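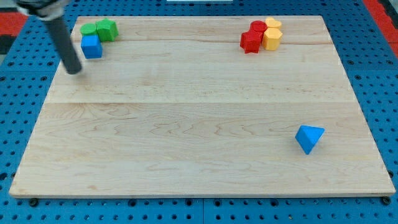
Automated sorting at the Nolley works

The Nolley works is a packing site run by Greenberg, a maker of children's building blocks and shape puzzles. It is known mainly for the change from hand sorting to robot sorting on its mixed-shape line, which began in February and was carried out in stages.

Background

Blocks arrive at Nolley painted and mixed. Before automation they were tipped onto long benches and sorted by colour and shape by teams of 12 people, working two shifts. The job was light but repetitive, and sore wrists and necks were the most common complaints in the site's accident book. Staff were moved between benches every two hours.

Equipment

The robot cells were supplied by Veneo and run on control software called Tremitus. Each cell has one arm working over a flat wooden board fixed to a base with a regular grid of holes, so that the board can be moved or swapped without measuring the position again. The arm pushes blocks across the board and does not lift them. Pieces that belong together are brought into tight groups, and a packer then takes each group off by hand.

Cylinders, cubes and hexagonal prisms gave little trouble in the first trials. Stars and pyramids were harder, as they tend to turn when pushed from one side. Tremitus was changed to approach these pieces more slowly.

Effect on staff

No jobs were cut when the cells came in, although six posts left empty by people retiring were not filled. The remaining sorters were offered training as cell operators or a move to packing. Operators set up boards, clear jams, check finished groups and record faults. The post is paid one grade higher than sorting.

Opinion among the staff has been mixed. Operators report fewer aches and more say in how the work is done. Some former sorters have said that the benches were more sociable, and that an operator can spend most of a shift without talking to anyone. After a review dated March 21, 2022, the cells were moved closer together in pairs, so that two operators could work side by side and cover each other's breaks.

Hand sorting is still used at Nolley for small orders and for returned sets with missing pieces.

See also

Industrial robot
Job rotation
Toy manufacturing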